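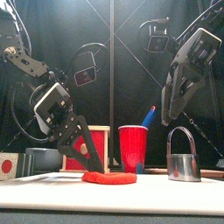 In defence of the odds and ends on the table

Everyone who writes about tidying seems to agree on one thing: like goes with like. Pens with pens, hair things with hair things, hardware in the toolbox. I did it that way for years and I no longer think it is good advice for a table that people use every day.

Take the things on the white tabletop at the top of this page. There is a red plastic cup with a blue marker leaning in it. There is a small square box in light wood with a red front and a round knob. There is a fuzzy red ring, the sort of thing you might take for a big scrunchie, and a silver object shaped like a padlock. A book on tidying would send those to four separate rooms. I would leave them where they are, and put the ring in the box if it fits.

My reasoning is simple. Things belong where you reach for them. A marker is wanted at the table, when a parcel has to be labelled or a form signed for school. If it lives in a desk upstairs, one of two things happens. Either you go up for it and forget to take it back, or you buy a second one for downstairs. After a year you have 15 markers and most of them are dry.

Sarita Uniyal, who lives two doors from me, disagrees strongly. Her kitchen table is bare at all times apart from a cloth. I have eaten there often and it is very pleasant. But I have also watched her open three drawers in a row looking for a pen while somebody waited on the phone. She says the drawers need sorting again. I think the drawers are the trouble. A drawer hides what is in it, so people put anything in, and sorting it only lasts until the next busy week.

The party cup deserves a word of its own. People are rather snobbish about using a disposable cup as a pen pot, and I have been told more than once that I should buy a proper one. I did buy one in the end, a heavy glazed thing from a shop called Kilel, and it cost more than I like to say. It has a narrow neck, so it takes three pens and no scissors. A plastic cup is wide at the rim, costs next to nothing and can be thrown out when the ink gets into it. Its one fault is that it is light and tips over with a long pen in it. A few pebbles in the bottom cure that.

Small boxes are a different matter, and here I give some ground to the tidy party. A box with a front on it is still a place to hide things. We had one on our table for a long time and it filled up with foreign coins, a watch strap and keys that fitted nothing in the house. My rule now is that a box on the table holds one kind of thing, and that everyone at home can say what it is without looking. Ours holds hair bands. If I find a battery in it, the battery goes back to whoever left it there.

Locks and keys are where I am strictest. A loose padlock on a table is fine so long as it is in use, say for a shed or a bicycle or a locker at the baths. A padlock whose key has gone is scrap. Kenji Kincaid, a colleague, keeps nine of them in a biscuit tin in case the keys turn up. He has moved house with that tin. I would let them go.

None of this means a table should be left to silt up. I clear ours on Sunday evening, right down to the surface, and wipe it. Then the things that were used that week go back on, and the things that were only sitting there go away. It takes the length of the radio news. Some weeks everything goes back. In June, when the children are mostly outside, hardly anything does.

Stela Munteanu asked me whether this was just an excuse for mess — she has seen our hall — and perhaps in the hall it is. I am only arguing for the table.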